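I have been trying out the Skenadix starter service for a month now, and a few people asked what it's like to live with. The deal is simple. You rent the two-arm table, they send someone to set it up, and you get 30 days to decide if you want to keep it. Venkatesh Joseph did our setup and was done by lunch.

I started with cups, as we sell kitchen goods and that is most of what I pack. White cups with six flat sides, small handles, and the mug tree that goes with them.

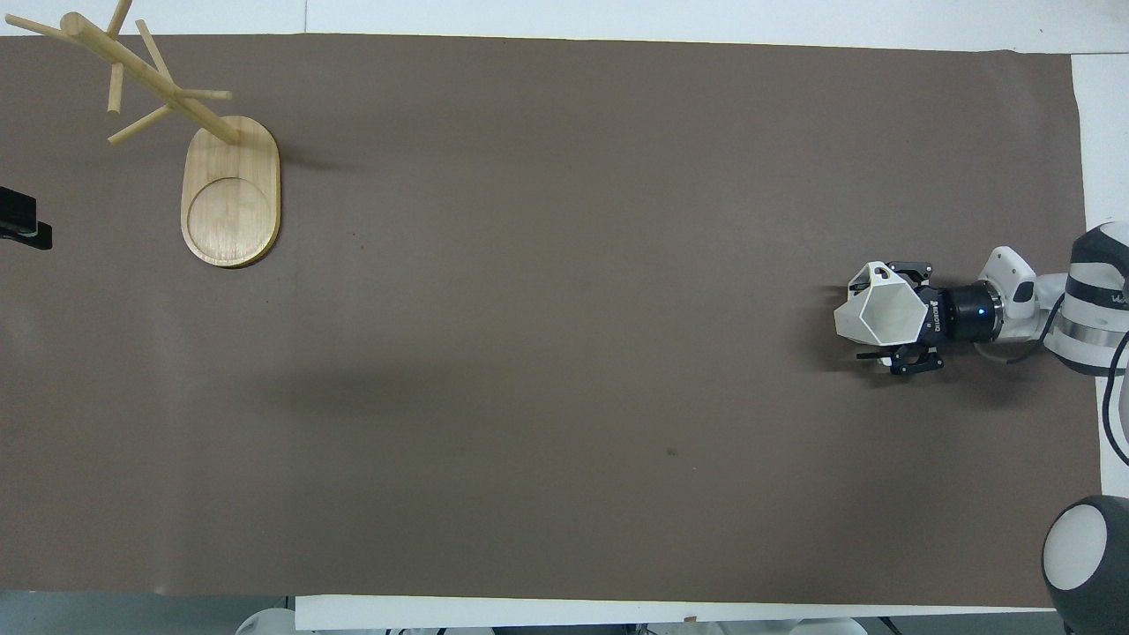 The teaching part took me longer than the sales page suggests. You guide the arms through a job by hand, save it, and do it again with things moved a little. The software is fine once you learn where the menus are. I did have to call support twice. Sheena Rankin picked up both times and knew the answer.

Wood parts are next on my list. I would like to see how it handles thin sticks and pegs, and I don't expect that to go as quickly.

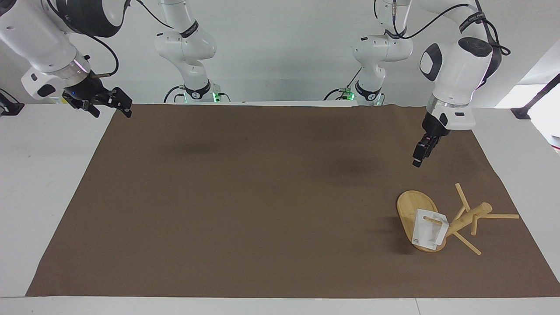
Page 4

Price is the sticking point. After the trial it is 900 a month, and the contract runs 365 days with no early way out. Farnodeo will do a shorter term, but you get one arm. I have asked Skenadix for a six-month deal and am waiting to hear back.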